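Robot capable de faire les corvées à la maison, on en est où vraiment ?

Forum > Maison et domotique > Robots et automatismes
2 réponses — sujet résolu : non

mimolette_62
Membre depuis septembre

Bonjour à tous,

Je fais vite, je suis au boulot. On a un aspirateur robot depuis un moment (un Kalent, modèle de base), il fait son travail, rien à dire. Du coup à la maison on se demande si ça vaut le coup d'attendre un truc plus complet. Un robot avec des bras quoi. Ouvrir un placard, ranger la vaisselle, ramasser ce qui traîne, vider le lave-linge. On voit passer des vidéos toutes les semaines et à chaque fois on a l'impression que c'est pour demain matin.

Mes questions en vrac :
— est-ce qu'il existe quelque chose qu'un particulier peut acheter aujourd'hui et qui range pour de bon, sans quelqu'un derrière avec une manette ?
— c'est quoi qui bloque ? la main, la tête, le prix ?
— on refait la cuisine, est-ce qu'il y a des choses à prévoir (poignées, hauteur des meubles) pour plus tard ?

Et question bonus, mon beau-frère bosse en atelier, chez eux on parle d'un bras pour charger les pièces sur une perceuse. Il dit que c'est plus facile qu'une cuisine. Vrai ou pas ?

Merci d'avance, pas besoin de me faire un cours, juste des retours de gens qui ont touché à ça.

vis_sans_fin
Contributeur régulier

Salut. Je bricole là-dessus le soir, en simulation surtout, avec l'outil de Gravevbridge. Donc un retour d'amateur, à prendre comme tel.

Réponse courte : non, pas pour un particulier, pas encore. Il y a des machines qui réussissent une tâche, dans une pièce qu'elles connaissent. Tu changes la pièce et ça redevient laborieux.

Le souci c'est que « ranger » c'est pas une tâche, c'est 1 000 petites tâches collées ensemble. Se placer devant le meuble, ni trop près ni trop loin. Trouver la poignée. La prendre du bon côté. Tirer dans le bon sens, et reculer en même temps sinon la porte te rentre dedans. Nous on fait ça sans y penser, la machine doit tout calculer et chaque étape peut rater. Et si la troisième rate, toutes celles d'après tombent avec.

Il y a aussi la question de ce que la pince voit. Quand la caméra est près des doigts, les doigts cachent justement l'objet que tu veux prendre. Vu de plus haut t'as la pièce entière mais le corps du robot prend la moitié de la place et bouche le sol devant. Faut combiner les vues, et ça, c'est du boulot. Je te mets trois vues d'une même pièce simulée, tu verras mieux que si j'explique :

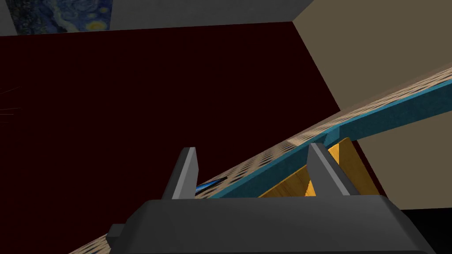
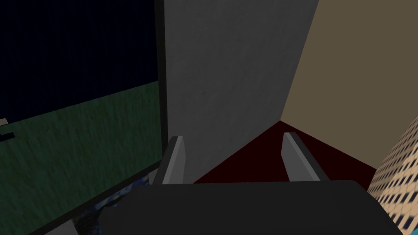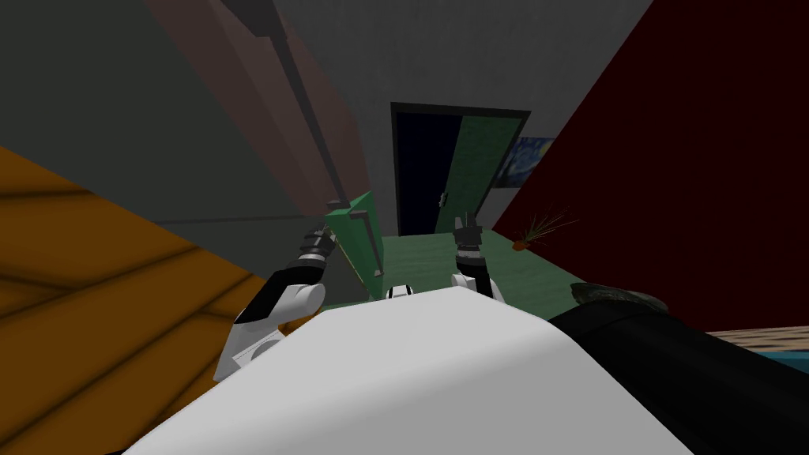 Même pièce virtuelle dans les trois ; sur la dernière on voit les deux bras, et la pince gauche levée vers le panneau vert à poignée.

Regarde la première, le petit objet bleu à côté du doigt gauche. Il n'y a qu'un bout qui dépasse. Toi tu penches la tête et c'est réglé. Le robot il doit déjà savoir qu'il y a quelque chose à voir, puis décider de bouger pour voir mieux. Sur la deuxième la pince est tournée vers le coin de la pièce, entre les doigts t'as du sol rouge foncé et pas grand-chose à attraper. Avec cette vue-là toute seule, bon courage pour deviner où sont les meubles.

Et encore, c'est de la simu. Les couleurs sont franches, rien ne glisse. Chez toi il y a des reflets, un torchon pendu à la poignée, le chat.

Pour la simulation justement : ça sert à répéter sans rien casser. J'ai laissé tourner des essais toute une nuit de dimanche pour une bête histoire de porte de placard. Au matin ça marchait bien sur mon meuble. J'ai déplacé la poignée, retour à la case départ. Voilà où j'en suis, d'autres ont mieux c'est sûr.

Pour ta cuisine : mets des poignées barres, longues, bien décollées de la façade. Les boutons ronds et les ouvertures par pression c'est pénible pour une pince à 2 doigts. Mais franchement choisis surtout ce qui te plait à toi, je ne refairais pas une cuisine pour une machine qui n'est pas en magasin. Et laisse du passage entre les meubles, ça sert de toute façon.

Le prix je préfère pas m'avancer.

copeaux_et_cie
Membre

Pour la partie atelier je peux répondre, la cuisine je laisse aux autres.

Ton beau-frère a raison. On a un bras Paulík sur un poste depuis l'an dernier, il prend les ébauches dans un bac à alvéoles, les pose dans le mors, attend la fin du cycle, ressort la pièce. 8 heures d'affilée sans broncher. MAIS tout est préparé pour lui. Les pièces sont toujours au même endroit, dans le même sens, sol plat, grille autour, personne qui passe. On a mis 4 jours à régler le poste et c'était surtout des cales et des butées à refaire, le programme en lui-même c'était vite vu.

Le jour où quelqu'un met un bac de travers il s'arrête et il sonne. C'est tout ce qu'on lui demande d'ailleurs.

Ce qu'il ne fait pas chez nous : trier un bac en vrac (on a fait venir Nindberg pour une démo avec caméra, ça marchait sur les grosses pièces, les petites s'emmêlaient), passer le balai, ranger les outils. Ranger les outils c'est toujours pour l'apprenti. Et nettoyer les copeaux autour du mors, à la main aussi, à la soufflette.

Conseil pour ton beau-frère : qu'il compte le temps passé à préparer les bacs. Nous on l'avait oublié dans le calcul, et c'est quelqu'un qui le fait tous les matins. Qu'il demande aussi qui vient en cas de panne et sous quel délai, par écrit.

mimolette_62
Auteur du sujet

Merci à vous deux, super clair. Bon ben on garde l'aspirateur et on continue de vider le lave-vaisselle à tour de rôle. Pour les poignées barres j'en parle ce soir, c'était déjà plus ou moins notre idée. Je transmets la partie atelier.

Je laisse ouvert si quelqu'un a essayé un modèle à bras chez lui, même en prêt, ça m'intéresse.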